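About Us

Hi, I'm Marisol Cáceres, and I run the day-to-day at Grulness. We pack gift baskets for hotels and shops, 28 of us in all, and in a busy month (October, usually!) we send out more than 4,000.

I started here on the packing line, back when all of it was done by hand, and my wrists still remember. When Benedito Fagundes first said the word "robots" at lunch, people stopped chewing. Were we all going home? We talked it through for weeks, and we wrote down that every packer keeps a job and picks up a new one on top.

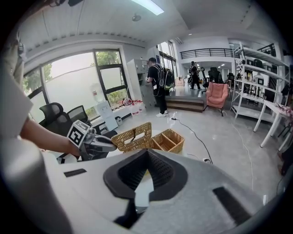 So now a lot of us are teachers, sort of. Packers take turns with the hand-held grippers and do the handling moves they already know, baskets included, and those recordings go to Plaris, the system Anderson Vasconcelos and his team are building. Turns are short, 2 hours at most, and the teaching time is paid at a higher rate. Thaís Medeiros packed for years and now she decides which moves are worth teaching and which ones are just silly.

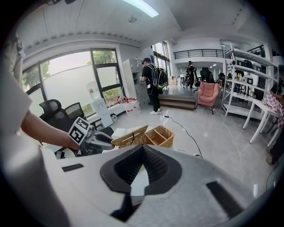 What has changed for us? Fewer sore shoulders, I hope, and a lot more arguing about the right way to pick up a basket. Some folks love the grippers and some would still take a roll of ribbon any day, and both are fine with me. Ismael Amaral tried it once, said no thanks, and went back to running shipping, where we'd be lost without him.

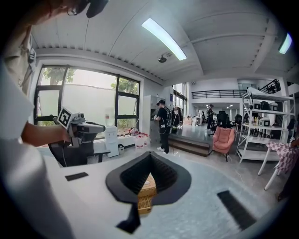
Come see us

We love visitors, so drop us a line and ask for Thaís or me. Mornings after 10 are best, and there's always coffee.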